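Section 6: Setting up and running a donation point

This section is for anyone opening a donation point under the Tranent Reuse Scheme. It covers the period from agreeing the host building to the end of the first collection day. Registration of the partner organisations is dealt with in Section 5, and the closing of a point in Section 8.

Throughout this section, "host" means the person or body in charge of the building, "partner" means an organisation that has asked for items, and "point lead" means the person named on Form 2 as responsible for the donation point.

6.1 Before you begin

You will need the following:

A signed host agreement
The current wanted list for your area
One stacking crate for each category on the wanted list, and one spare
A set of category labels, printed on card
The donations log and a pen attached to it
A scale that reads to at least 30 kilograms
Gloves in two sizes
The contact sheet for partners, completed on both sides

Wanted lists are issued by the scheme office and are valid for the area printed at the top. A list for Fistcombe may not be used in Tranent, even where the partners are the same, as the quantities will differ.

Caution: Do not advertise the point until the host agreement has been signed. Residents will bring items as soon as they hear of it, and the host is not obliged to accept them before the start date.

6.2 Choosing the position of the point

1. Visit the building with the host at a time when it is open to the public.

2. Agree a position that can be reached without steps and that does not narrow any corridor, exit or landing.

3. Check that the position is under cover. Paper, textiles and packaging must not be stored outdoors, including under a porch.

4. Agree where full crates will be kept until they are collected. This may be a separate room, provided it can be locked.

5. Record both positions on Form 2 and ask the host to initial them.

Note: Where a building has more than one entrance, use the one nearest the car parking. Residents with heavy bags will not carry them through to the other side, and items will be left at the wrong door.

6.3 Preparing the crates

1. Set the crates in a single row, in the order in which the categories appear on the wanted list.

2. Fix a label to the front of each crate and a second label to the wall or board above it. The upper label remains visible when the crate is full.

3. Place the spare crate at the end of the row and label it "Please ask". It is for items the donor is unsure about.

4. Line the crate for spectacles and small optical items with a folded towel.

5. Place a printed copy of the wanted list at each end of the row.

Caution: Crates must not be stacked more than two high when they contain items. A full crate of books must always stand on the floor.

6.4 Items that may be accepted

The scheme accepts only what a partner has asked for. An item that is clean, useful and in good order must still be declined if it does not appear on the list.

The categories in use at present are: spectacles and cases; wool and knitting needles; used postage stamps; hand tools; ink cartridges; clean egg boxes; jam jars with lids; towels and blankets; and children's books.

Stamps should be left on the paper with a margin of one centimetre. Jam jars should have been washed, and the lids should be on. Egg boxes that have held broken eggs must go into the household bin.

The following must be declined in all cases: medicines, gas canisters, loose batteries, pillows, duvets, opened paint, knives, mains electrical goods and car seats. 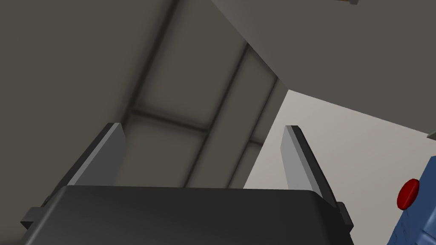
Yasmine Mansour: We had a good deal of trouble with the hand tools category at Skaltari Hall, and I would ask that the wording be made tighter. People read it as anything that is kept in a shed. We were brought a hedge trimmer and two paint guns, and the donors were put out at having to take them home. Could the label say "no plugs, no petrol, no blades"?

The wording suggested has been adopted. Labels printed before March do not carry it and should be replaced. Until replacement labels arrive, point leads may write the additional words on the existing label by hand, in capitals.

For the purposes of the scheme, a saw counts as a blade and a chisel does not, provided its edge is covered. Spades, forks, hoes and rakes may be accepted where the handle is sound. Tools with split handles should be declined, as the partner has no facilities for repair.

6.5 Receiving items

1. Greet the donor and ask which categories they have brought.

2. Look through the bag or box with the donor present. Do not accept a sealed bag.

3. Return anything that cannot be accepted and offer the leaflet "Where else can it go?".

4. Place accepted items in the correct crate, or ask the donor to do so.

5. Enter the category and the number of bags in the log. Names and addresses of donors are not to be recorded.

6. If a donor asks for a receipt, complete a slip from the pad. Slips show the date and category only and do not give a value.

Note: Money must not be accepted at a donation point. A donor who wishes to give money should be given the partner's own contact details from the front of the contact sheet.

Items left while the point is unattended should be checked in the same way at the beginning of the next session. Enter them in the log with the letter U. If the same kind of unwanted item is left repeatedly, inform the scheme office, which will supply a notice.

6.6 Weighing and recording

1. Weigh each crate when it is full, or at the end of the session if it is not.

2. Subtract the weight of the empty crate, which is moulded into the handle.

3. Enter the result in the log in kilograms, to one decimal place.

4. At the end of the month, total each category and transfer the figures to Form 4.

5. Send Form 4 to the scheme office and keep a copy with the log.

The figures are used to show how much material has been kept out of household bins. During its first period the point at El Khatib House recorded 502 kilograms across all categories, of which 300 kilograms was children's books. A result of this kind is a sign that the book crate should be emptied more often than the others, and the collection pattern there was changed to suit.

Caution: Do not estimate weights. If the scale is out of use, enter a dash and the number of crates.

6.7 Access for partners on collection day 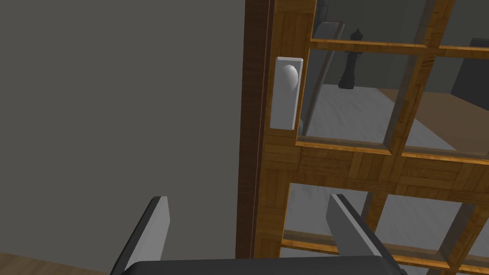
Partners collect at the time shown on the contact sheet and should not be asked to wait while crates are sorted. All sorting must be finished on the day before. The point lead, or a named deputy, must be present to hand over the crates and to obtain a signature. The route from the storage position to the vehicle should be walked beforehand with an empty crate, and any door along it that cannot be fastened back should be noted on Form 2. Particular care is needed at a wooden door with glass panes both above and below the cross rail, like the one shown, where the corner of a carried crate may meet the lower glass. At such a door, one person should hold it fully open while another carries.

1. Telephone the partner on the day before to confirm the time and the number of crates.

2. Move the crates to the agreed handover position no more than one hour before the collection.

3. Check the identity of the person collecting against the contact sheet.

4. Hand over the crates, and receive the same number of empty crates in exchange.

5. Ask the person collecting to sign and date the log.

6. Return the empty crates to the row and check that the labels are still in place.

If a partner does not arrive, wait 30 minutes and then return the crates to storage. Do not offer the items to another partner without the agreement of the scheme office. After two missed collections the category may be suspended at that point, and its crate should be turned to face the wall.

6.8 Common difficulties

A crate fills before the collection date.
Use the spare crate and inform the partner. If both are full, cover the label and decline further items in that category.

An item is claimed back by a donor.
It may be returned if it can be identified and has not yet been collected. Make a note in the log.

Something of value is found in a donated item.
Place it in an envelope, seal it, and have the envelope signed by two people. Pass it to the host for safe keeping and inform the scheme office on the same day.

Jars are broken in the crate.
Close the point, put on gloves, and remove the crate as a whole. Do not sort through it by hand. The contents should be wrapped and placed in the household bin, and the weight should not be entered in the log.

The host asks for the point to be moved.
Comply on the day and complete a fresh Form 2 within one week.

6.9 Contacts and forms

Forms 2 and 4, replacement labels and receipt pads may be requested from Spyros Nikolovski at the scheme office. Requests should state the name of the point and the number of crates in use. Labels are supplied in sets and cannot be sent singly.

This section was last revised on 21 May 2025 and replaces all earlier copies. Continue to Section 7 for the arrangements at schools.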